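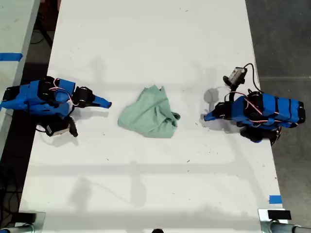
*Mint cloth, heap as dropped, main white table. Smudges not yet cleaned.*

**April, cloth notebook, entry 123**

Started at 11, later than I meant to, mostly on account of the dryer at the far end of Quinlan having a full load of somebody's towels in it and no name on the lid. I put them in the blue bin by the door, dry and sort of folded. If they're yours, sorry about the sort of.

So, the green cloth. I wanted one day on crumpled starts only, no flat starts, no half folds, and I wanted to write down properly what a "heap" is, as we've all been using the word and I don't think we mean the same thing by it. Going back through the older pages I found "heap," "pile," "ball," "dropped" and one "scrunch (light)," with nothing to say how any of them was made. That last one is my handwriting. No idea.

What I settled on today:

- pick the cloth up by wherever the hand lands, no choosing
- gather it once in both hands, one squeeze, no twisting
- let go low over the middle of the table
- don't touch it after that, even if it looks silly

That last rule is the hard one! You drop it and there's one corner sticking up like a little ear and the whole of you wants to pat it down. The one at the top of this page has exactly that, a corner lifting along the top and then a loose flap trailing off at the lower right, and I left both alone and am quite proud of myself. It's a good heap. Lots of creases, an irregular outline, and the pale color lets you see into the folds pretty well. I tried the same thing with the navy one from the Lateck box afterwards and in the deep folds it just goes to black, you can't tell one layer from three.

**On the cloth itself**

It's been through the wash three times since it came out of the packet and I like it much better now. Straight out of the packet it held its shop creases whatever you did, so every heap had the same sharp lines running through it and it half opened itself along them. Now it drops softer and stays where it lands. I've written a small 3 on the card that lives with it. Please add to the card if you wash it! No softener, and please don't iron it. I know it looks better ironed. We had one session last month where the creases were all gone and the heaps came out slippery and flat, and it took me half the morning to work out that a kind person had ironed everything in the basket.

I left each heap for 10 minutes with a timer on to see how much it settles on its own. Less than I'd guessed. The raised bits sink a little in the first minute or so, then that's more or less it. The big loops stay put. I did have one go over sideways by itself around the middle of the wait, which made me jump, but that was a tall one and I'd squeezed it too hard. For now I'm going to call one minute "settled" and not make anyone stand there for ten again. It's a long time to look at a cloth.

The Cendura samples (the gray one and the cream one with the coated side) are a different animal. They spring back. You let go and they unroll toward you like a blind. I don't think crumpled starts make sense for those at all, or they need a weight on them first and then you're testing the weight. I've put them back in their sleeve and written "flat only?" on the front in pencil. Happy to be argued with.

**The table**

It's due a clean, look at it. Small dark specks all over the white and faint smudges besides, and of course with a pale cloth on top they stand out more. I went over a patch near the end with a damp rag to see what we're dealing with. The smudges came up easily. Some of the specks came up and some didn't, and the ones that didn't feel like they're in the surface, if that makes sense, you can't catch them with a nail. I'm not going to scrub. The last time I scrubbed a white top it went dull in that one place and then there was a dull oval in everything we did on it forever.

I held off on doing the rest until I'd finished with the heaps, so all of today is on the same dirty table. Tomorrow's pages will be on a clean one. If you're comparing, that's the difference, it isn't the cloth.

The other thing about specks is lint. I thought some of them were coming off the navy cloth, so I gave it a good shake over the floor and then dropped it on a clean sheet of paper a few times. Couple of dark fibers, nothing like what's on the table. So the navy one is mostly innocent. I still wouldn't put it in the same wash as the green.

Tape: there's a small bit of blue near the lower right corner of the main table and a strip of it on the second table over to the left. I've left both. I have a feeling the small bit marks something to do with the corner squares we used for flat starts, and if I peel it up I'll find out on the day we need it. If you put it there and it's finished with, write it in here and I'll take it off when I clean. Blue tape left on too long goes gummy and then it's a whole afternoon with the lemon stuff.

Clamps at the near edge are both on, left and right. I checked them by hand before I started and gave the left one a quarter turn. Table doesn't rock. It used to, you could feel it when you leaned on the corner to write, and I've caught myself still not leaning on it out of habit.

**Light**

Meant to be a short section, but I got interested. The overhead fixtures throw bands across the table, faint gray ones running side to side, and there's one broad stripe in the lower half that's wider than the rest. I'd stopped seeing them, the way you do. Then I was trying to judge by eye where the edge of the cloth ended on a very flat drop and kept getting it wrong, and the reason was that I was reading shadow as cloth. On the mint it's a real nuisance! The shaded side of a fold and the shaded bit of table are closer than you'd think once the cloth is lying thin.

Tried with the row of lights nearest the window off. Bands softer, but everything dimmer, and the folds lose their shape, so then you can't see the creases you came to look at. Put them back on. Tried holding a sheet of white card up near the fixture (standing on the step, arm up, very dignified) and that did help with the broad stripe, but I can't hold a card up all day. Might see if there's any of the diffuser sheet left over from the Hondamov work, I remember a roll of it behind the cupboard with the spare table legs. If it's gone, tracing paper would do to test the idea.

For now, simplest thing: keep the heap in the middle and write down which lights are on. All on today, for every heap in this entry.

**Names for heaps, first go**

I'd like us to have a few words and stick to them. My suggestion, going by the ones I made this morning:

*Mound.* All gathered up, no long bits. You only get it with a firm squeeze.

*Mound with a flap.* Like the one in the picture. Most of mine came out this way, and I suspect it's what people meant by "dropped."

*Spread.* Landed wide and thin, usually from letting go too high. Folds are shallow and the edge is hard to find.

*Rope.* Long and twisted. Against my own rule, no twisting, but it happened anyway with the navy one when I picked it up by a corner.

I'd drop "ball" completely. I couldn't make one that stayed a ball. And "scrunch (light)" can retire with honors.

One thing I couldn't decide is whether a raised corner needs its own word. It matters a lot if you want to open the cloth up again, a corner you can see is worth a great deal more than one tucked underneath, and I found when I was opening them by hand that I went for a visible corner every single time without thinking. When there wasn't one I sort of pinched the top and shook, and got either a nice open cloth or a worse heap. So maybe just "corner showing, yes or no" after the name. I've added it as a column on the sheet and we can see if anyone fills it in.

**Left over**

- Wipe down the whole main table, damp rag only, and the second one while I'm at it
- Ask about the blue tape
- Look for the diffuser roll
- New sleeve for the Cendura samples, the old one is splitting down the side
- Find out whether there's a second mint cloth. I'm sure the Lateck box had two in it when it came, and I've only ever seen one in the basket
- Redo the navy one with a proper pickup, not by the corner

Green cloth is back in the basket, loose, not folded, card tucked in with it. Lights off at my end, and I've left the step out by the cupboard for tomorrow.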